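Bench & Bolt > Reviews > Grippers

The Praneck two-finger gripper, reviewed by somebody who hates ironing

Posted 11/1/23 by Kimutai Mfinanga

The Praneck comes in a box with more foam than gripper. Inside are two parallel fingers, a mounting flange, a bag of screws in two lengths that look identical until you strip one, and a leaflet telling you to read the manual. The manual is a download. The download wants an account.

I have now spent 22 evenings with a pair of these, and in that time I have come to respect shirts. Blocks are easy. Any gripper can pick up a block. A T-shirt has no shape of its own and no opinion about where its shoulders are, and a hanger is a thin, slippery thing designed by someone who wanted it to swing. Put the two together and you find out what a gripper is like to live with.

The comparison is with the Catach, the angular-fingered one that everybody bought last year and half of you have since sold on. Both will bolt to the same arms if you are patient with the flange. I ran everything off the Lillby controller, with a camera on each wrist, and did the hanging by teleoperation. No clever policy to blame, in other words. When a shirt went on the floor, I put it there.

Holding the hanger is where the Praneck earns its keep. The fingers close flat, they stay parallel under load, and there is hardly any play at the tips. Bare, they are far too smooth for plastic, and the hanger pivots as soon as the other arm tugs on the cloth. A bit of tape cures most of it. I find it mildly insulting to tape up a brand-new gripper, but the tape costs pennies and the official Praneck rubber pads were out of stock all month.
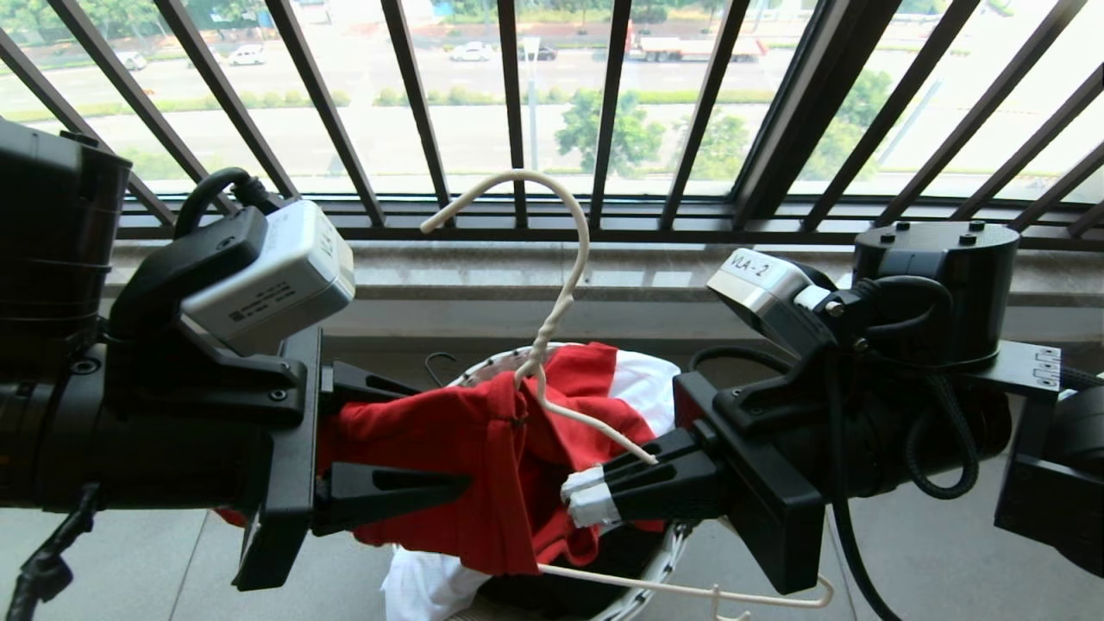
Cloth is a different matter. The trick with a shirt is to take one layer and leave the other, and flat fingers like to take both. Then you have shut the neck hole you were hoping to put a hanger through. The Catach is better at this. Its narrower tips get under an edge and nip it, and you can feel your way along a collar without gathering up the whole front. It is worse at nearly everything else, mind you, including staying tight on its own screws.

Force setting on the Praneck is a number from nought to 100. For hangers I settled on 85. For cotton I went down to 22 and it still held. Below that it lets go without any fuss, usually halfway to where you wanted to be. There is a force reading sent back to the controller, and on the Lillby it lags enough to be a historical record.

Cables deserve a grumble. The Praneck's comes out at the side, exactly where the wrist wants to turn, so you need a generous loop, and a generous loop will catch on hangers given half a chance. The Koutsoukos sleeve kit tidies it up. It also costs more than my kettle.
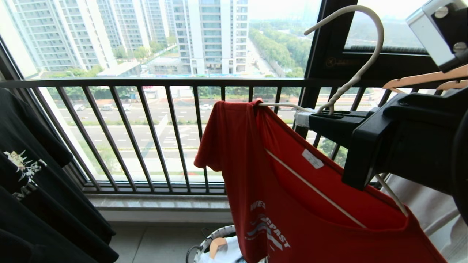

Kipchumba Swai writes that I have been too kind about the slipping. On his pair the tips wore smooth inside a month, tape or no tape, and he went back to the Catach for garments and kept one Praneck for hangers only. He also says the side cable can be turned to exit at the rear if you take off the cover plate and rotate the connector, which the manual mentions on the page after the index.

I tried it. He is right about the cable, and I would like those evenings back. On wear I can't agree yet. Mine are rated for 3,000 cycles between pad changes, I am well short of that, and they look fine. Mixed grippers, one of each, is a sound idea and I have been drifting that way myself: the flat one to hold the hanger still, the pointy one to fuss with the neck. The Lillby will run two different models provided you set them up in the right order, left first. Do it the other way and it swaps your hands over, and you will spend a while reaching for the washing with the wrong arm.

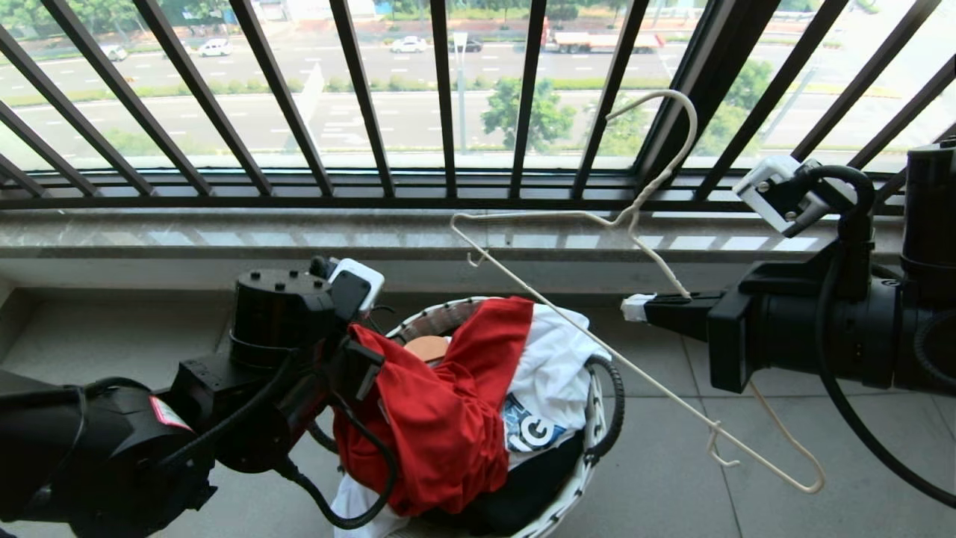

Picking out of a basket shows up one more thing. Because the fingers are wide, you have to come in at a steep angle or you end up holding the rim. I now go straight down, close, lift a little, and have a look through the wrist camera before committing. Dark clothes are a misery on that camera, whichever gripper is under it. Red ones are a treat.

Noise: a small whirr, fine in a flat. Heat: warm after an hour, never worrying. Spares: see above about the pads.

Three and a half out of 5. Buy one for the hanger side. For the other side I would wait and see what Praneck does about narrower tips, or put up with the Catach and keep a screwdriver handy.

Filed under: Grippers, Two-arm setups, Long-term tests

Contact us | © Bench & Bolt 2023 | Back to top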